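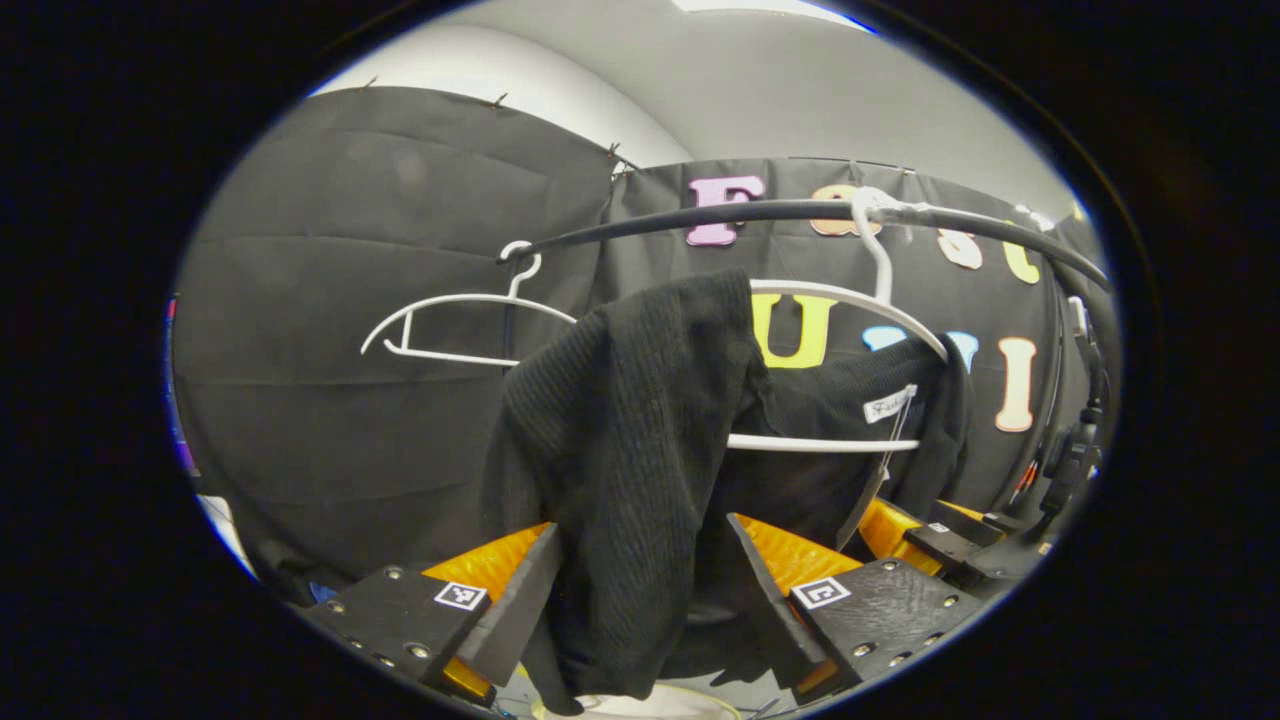
The Grestside Film Music Prize has put out its shortlist, and for the first time in its history the thing is short. Eight scores made the cut, down from last year's 22, a number that left the ceremony running past midnight and the string section renegotiating its breaks.

The jury worked through 3887 minutes of submitted music to get there. It has asked that next year's entrants please stop sending the end credits twice.

Leading the pack is Szabo, the submarine drama whose score is played almost entirely on one bass clarinet, with three nominations. The film lasted nine days in theaters. The soundtrack album has done considerably better, mostly with people who say they put it on to fall asleep, a use the studio now mentions on the sleeve.

Also in the running is Foltis, an animated feature about a lighthouse, nominated for best original song. The song plays for less than a minute, under a door slamming, and was left out of the version shown on planes. Its supporters have been loud about it all the same.

The Lilley Medal for lifetime contribution will be given again after a two-year break. Organizers blamed the gap on "scheduling" and would not say whose. The winner gets the medal, a framed page of handwritten music and a speaking slot that the program lists as four minutes. The last recipient took 31 and thanked a piano.

The awards will be handed out in November at Grestside's concert hall, with a live orchestra playing a piece from each nominated score. Doors open at 7 p.m. Tickets for the balcony are still available, including those behind the organ pipes, which are sold at full price.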